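Fernosden's library board wants to drop its loan limits and charge a monthly fee for home office furniture instead. The plan, called Paseo, would let residents borrow desks and shelving from a supplier, Trovier, for $20 a month. Supporters say it will save money. I'd like to see the math. 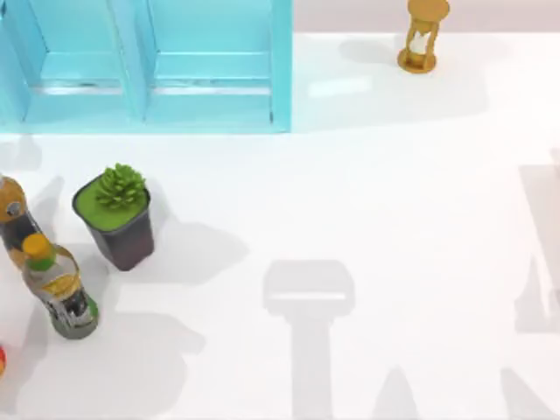 ## The numbers so far

Trovier says 700 households are interested. That figure comes from an online form that asked for an email address and nothing else. Clicking a box is easy. Paying every month for a shelf you could buy once is a different matter.

The town would also put up $938 a month for storage at the old Malik building, whether or not anything gets borrowed.

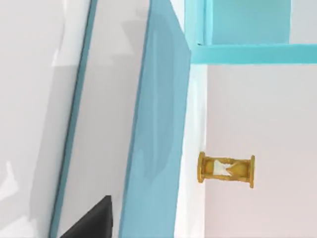

## What happens next

Glykeria Antoniadis, who speaks for the board, said the trial would run seven months and that "people are tired of buying things they use for one season." She did not say who pays when a desk comes back broken, and the draft contract doesn't either.

The board takes up the plan Thursday at the town hall. Copies of the contract are at the front desk, though the page listing late fees was still blank when we asked for one.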